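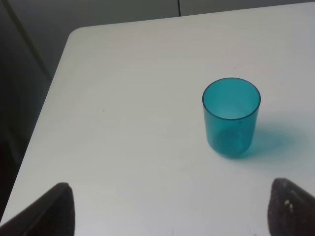 Notebook, November, mid-afternoon

Back on the shadow question today, which I have been looking forward to all week, so forgive me if this runs on. For anyone picking up the notebook cold: the Gislow job is a small display of colored drinkware, and the client would like the color to land on the table as well as sit in the cup. We have been trying things out on the white table before anybody orders glass or lamps.

The teal cup is still my favorite by a long way. It's a plain straight-sided thing with no handle and no logo, and it throws a shadow that is properly blue-green, strongest right up against the base and then fading off so softly that I gave up trying to mark where it stops. I had half expected a gray blob with a tint at the edge. The darker band near the bottom of the cup is lovely too, and I'd like to keep that if we go to a thinner wall – the Trokura samples I handled last month were thin and rather pale down there.

Lamp settings, so I don't have to hunt for them again: Mamix panel at 20 percent, sheet 1675 mm long by 925 mm wide hung over the table, blinds down. I let the lamp settle for 20 minutes first, and I'd ask everyone to do the same, even when it's tempting to get going (I know, I'm the worst offender).

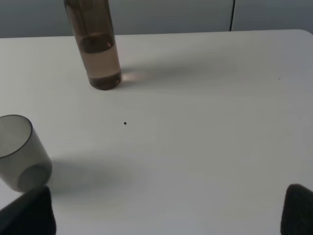

The amber bottle is a different animal. Right beside the base there is a soft pinkish-orange glow, very pretty, but it gives way quickly to a long gray shadow running off to the right, and for Gislow it's the gray they would notice. I'd like to see it with the liquid higher, as the level now sits about a third of the way down what we see of the bottle and above it is just tinted wall. The smoky cup on its side gives a broad gray shadow and nothing more, so I'd drop smoke from the list, though I'm fond of the darker bands where the curved walls overlap.

Note on housekeeping: crumbs! A black speck in the middle of a white table is all the eye goes to, and there's a little orange-brown one over on the right as well. Wipe down before every setup, please, with the soft cloth.

Still to do: ask Bondarchuk whether the teal comes in a taller size, try the amber with a fuller bottle, and find the other roll of diffuser.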